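**Betreff:** Re: [Gartenliste] Knoblauch stecken, jetzt noch?

Am 17. Oktober 2019 schrieb Rosine Tanguy:

> Hallo zusammen,
>
> ich habe 200 Zehen Flamen hier liegen und das Beet ist erst seit gestern frei, vorher standen Bohnen drauf. Ist es für Winterknoblauch schon zu spät? Der Boden ist ziemlich schwer und nach dem Regen klebt er am Spaten. Und wie tief steckt ihr? Auf der Tüte steht dazu nichts.
>
> Gruß
> Rosine

Hallo Rosine,

zu spät ist es nicht. Ich stecke meistens Ende Oktober, einmal wurde es November, und die Ernte war auch nicht schlechter. Wichtig ist nur, dass die Zehen vor dem ersten starken Frost noch Wurzeln bilden.

Bei schwerem Boden würde ich warten, bis er nicht mehr klebt. Sonst drückst du dir beim Stecken die Löcher glatt und das Wasser bleibt darin stehen. Ich ziehe auf dem Lehmstück flache Dämme und setze die Zehen oben hinein, Spitze nach oben, 5 cm Erde darüber. Abstand in der Reihe 12 cm, zwischen den Reihen 25 cm.

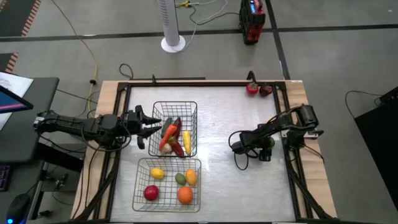 Nach Bohnen geht Knoblauch gut. Frischen Mist würde ich weglassen, reifer Kompost in dünner Schicht reicht. Gedüngt wird bei mir erst im März wieder, wenn das Laub handhoch steht.

Zur Sorte: Flamen hatte ich zwei Jahre, daneben Coste. Coste trieb bei mir früher aus und bekam mehr Rost, Flamen hielt sich im Lager länger. Zolix kenne ich nicht, vielleicht schreibt jemand anders etwas dazu.

Die kleinen Zehen aus der Mitte kannst du enger in einen Topf setzen und im Frühjahr als Grün schneiden. Weiche oder fleckige bitte aussortieren und nicht auf den Kompost geben.

Von meinem Flamen sind noch 8 Knollen übrig, falls dir welche fehlen.

Viele Grüße aus Fudard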